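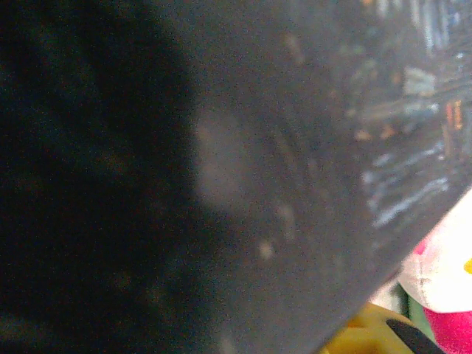 Re: Wrist views in the Leite collection - which episodes to keep

From: Malcolm Haworth
To: Bristeo data collection list
Date: September 8, 2019

Dear colleagues,

I am replying to the message that Ademir Miranda sent to this list on the subject of wrist views. The reply is long, as several sites have raised the same points with me separately and I would prefer that everyone work from one answer. Ademir's message is quoted in part, with my responses following each section.

Ademir Miranda wrote:

> We have now finished our first block of soft object episodes at the
> Grasa site and have begun the review. In a fair share of the wrist
> views, the dark gray surface takes up nearly the whole picture and the
> objects are confined to a small corner. The operators ask whether
> such episodes should be rejected. The present instructions say that
> "the target should be clearly visible," and two reviewers have read
> that sentence in two different ways.

The sentence in question was written for the overhead view and should not have been carried over to the wrist view without a change. It will be replaced in the next issue of the instructions. Until then, please apply the following.

An episode is not to be rejected on the grounds that the wrist view is largely covered for part of its length. The learning system receives the wrist view at every step, including the steps in which little of the table can be made out. If we remove all such steps from the examples, the system will meet them for the first time when it is running on its own, and we have already seen in the Tellness trials what follows from that. The arm stopped above the bin and made small, aimless corrections until the time limit was reached.

The picture I have placed at the head of this message is a fair case. Nearly all of it is dark gray, and what can be seen of the objects is in the lower right corner: part of what looks like a stuffed toy, white and pale pink with a stronger pink along its lower portion, and beside it something rounded in mustard yellow. The dark tip that points down over the yellow object appears to be the end of a finger. A reviewer applying the old sentence strictly would reject the episode. A reviewer applying the new one should keep it, provided that the other views are sound and the episode is otherwise complete.

> A related matter is glare. Our reviewers have been marking the
> reflections on the gray surface as a lens fault. In some views there
> are pale streaks with a little orange in them, and in others there are
> light spots which might be dust. We have been cleaning the lens
> whenever this is reported, with no great change. Should we be
> marking these at all?

Please separate the two. Reflections that lie on the gray surface are part of the view and are not a fault. In the same picture there are blurred streaks of pale blue and white toward the upper right, with small touches of orange, and these need no mark. Pale flecks and hazy spots are harder to judge from a single view. There are several in this picture, and I would not care to say from it alone whether they are dust, scuffs or light. The proper test is to step through the episode. A spot on the lens will stay in the same place in every view. So will a scuff on a part that is fixed with respect to the camera, so a spot that stays put should be compared with the next episode after cleaning. If it is still there, note it once on the site sheet and do not mark the episodes one by one.

I would ask that lenses be cleaned at the start of each block and at no other time unless a fault has been confirmed. Cleaning in the middle of a block has twice moved a camera at Leite, and the episodes on either side of the change then had to be calibrated separately.

> On numbers, the plan gives 1,000 episodes for the soft object task
> without saying how they are to be divided. We had assumed an equal
> share for each of the 4 sites. Could this be confirmed? We would
> also like to know whether rejected episodes count toward the total.

The total of 1,000 is confirmed and refers to accepted episodes only. The division is not equal. Grasa is asked for 300, as it has the largest set of soft objects, and the remainder will be shared among the other sites according to operator hours. I will write to each site lead with a figure before the October block opens. Failed grasps count as accepted episodes when they have been recorded correctly and labeled as failures. There has been some confusion on this point. An operator who closes the fingers beside the toy and comes up with nothing has not wasted an episode - please keep it, label it and go on to the next one.

> Lastly, several operators watch the wrist view on the monitor while
> they are driving the arm, and complain that they lose sight of the
> object during the approach. They have started to turn the wrist in
> order to keep the object in view. The grasps are good but the
> motions look rather different from those in the first block.

This is the part of the message that concerns me most, and I am grateful to Ademir for raising it early. Operators should not turn the wrist for the purpose of improving the picture. The system copies what it is shown, and it has no means of knowing that a turn was made for the comfort of the person at the controls. Operators may turn the wrist where the grasp requires it, for example to bring the fingers to either side of a narrow part of a toy when other objects are close by. Where the wrist view gives too little to work with, they should look at the overhead view or directly at the table.

For the episodes already recorded with these added turns, I propose the following treatment:

1. Do not delete them.
2. Enter the word "turned" in the notes field, in lower case and with nothing after it.
3. Leave the success or failure label as it stands.
4. Send me the list of episode numbers when the review is complete.

We will train once with the marked episodes and once without them, and compare the results on the Bristeo test table. If the difference is small they will be returned to the main set. I cannot promise a date for this, as the training machine is committed to the hard object task for the present.

Two smaller items. The notes field is still being used at one site for remarks on the weather and the condition of the coffee machine. I do not object to the remarks as such, but the field is searched automatically and the word "cold" has a meaning there, being the mark for an episode recorded before the motors have warmed up. Please use the site log for everything else.

Also, the review sheet asks for "percent of view blocked." Reviewers have been spending a good deal of time on this, in one case with a ruler held against the monitor. The column will be removed. You may leave it blank from now on, and there is no need to go back and clear the values already entered.

Questions on the division of episodes should be sent to me directly. Questions on labels are better sent to the list, so that the other sites may see the answers. Ademir has agreed to check the revised wording on wrist views before it is issued, and anyone else who wishes to see the draft should write to him.

With regards,

Malcolm Haworth
Data Collection Coordinator, Bristeo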